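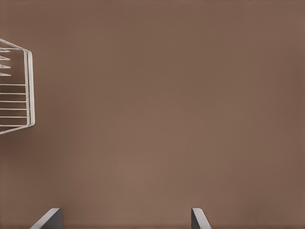

How long should a sourdough loaf cool before you cut it? Two hours for an ordinary round loaf, and overnight if there's a lot of rye in it.

Posted in December
By Elspeth Drummond

Hi all,

I put the question and answer at the top because I know half of you only read that far (hello, Carnegie Street people!) and the rest of this is going to ramble. Wulan wrote to the list the other night and I promised her a proper reply, so I've copied her message in and I'll get to the bits in order, more or less.

Wulan Nugroho wrote:

> Hi everyone, first post after reading along since summer.
> I've been baking the basic white loaf from the Joltetwood
> handout and the crust is lovely when it comes out of the oven
> but by dinner it's gone soft and kind of leathery. The inside
> is also gummy, especially near the bottom. My oven says 450
> and I bake for 45 minutes total. I usually cut into it pretty
> soon because my kids are standing there. Do I need a new
> flour? My neighbor says it's the flour. Also can I freeze half
> of it or is that a crime?
> Thanks, Wulan

First of all, welcome! And it isn't a crime. I freeze half of nearly everything I bake, and the other half gets eaten so fast that I couldn't tell you how it keeps.

I don't think it's the flour. I used the same kind the handout calls for all last winter and then switched to the big Stoltidis sack when my shop stopped carrying the small bags, and apart from needing a splash more water I couldn't find any difference in the crust. If you like your flour, stay with it. Changing flour is what I did for a whole year every time a loaf went wrong, and all I got out of it was a cupboard full of half-empty bags with clothespins on them.

Two other things in your message jumped out at me. One is "pretty soon." When the loaf comes out of the oven the middle is still finishing. The starch hasn't set yet, and if you slice it then, the knife drags and you get that gummy smear even in a loaf that was baked perfectly well. I know about the kids standing there. Mine are grown and they STILL stand there. What worked in our house was making a few rolls from the same dough, 61 grams each (that's just where my scale landed the first time and I never changed it), because a roll is fine to tear open after fifteen minutes and it buys the big loaf some peace.

The other one is the oven. Mine claims to be at 450 well before it is. I finally bought a little Futum dial thermometer to hang off the shelf and was pretty annoyed to find out how long I'd been preheating for nothing. I now give it a full hour with the pot inside. If you don't want to buy a thermometer, just leave the oven on longer than feels reasonable and then add ten minutes with the lid off at the end. The crust should be darker than you think you want. I used to pull mine out at golden, and those were exactly the loaves that went leathery by suppertime, because there was still so much water inside working its way out through the crust.

Which brings me to cooling, and this part I feel strongly about. Get it out of the pot right away and onto something that lets air get underneath. A rack is best. If you haven't got one, lean the loaf up against something or set it across two wooden spoons. Flat on the counter, the steam has no place to go and the bottom sweats, and I'd bet that's a good part of your gummy bottom right there. Don't put a towel over it either! I know my grandmother did it and probably yours did too, but a towel is for when you want a soft crust, like on a sandwich loaf or dinner rolls.

If it's gone soft anyway, put the whole loaf back in at 350 for eight or ten minutes and then leave it alone for a while. It comes back surprisingly well the same day, less so the next.

For freezing: wait until it's stone cold, and I mean cold all the way through, so I usually leave it until bedtime. Slice it first, unless you enjoy sawing. I put the slices in a bag with every other one turned sideways so they come apart easily, squeeze out the air, and they go straight from the freezer to the toaster. They're good for a month or so, and after that they start to taste like the inside of the freezer.

Somebody asked last time about rye and I never answered, sorry. The overnight rule is for loaves that are half rye or more. With only a spoonful or two of rye in a white dough you can treat it like any other loaf. The really dark, dense ones I wrap in a cloth once they're cool and don't touch until the following day, and frankly I like them better on day three.

Wulan, would you try one loaf with only the cooling changed, and leave your flour and your timing just as they are? Then do the longer bake on the next one. I'm always telling people to change one thing at a time and then changing four myself, so do as I say. And write back and tell us, even if it's a brick.

Oh, and whoever borrowed the long proofing basket after the last get-together, no rush, but I'd love to have it back before I start the holiday baking. You can leave it on the porch.

Elspeth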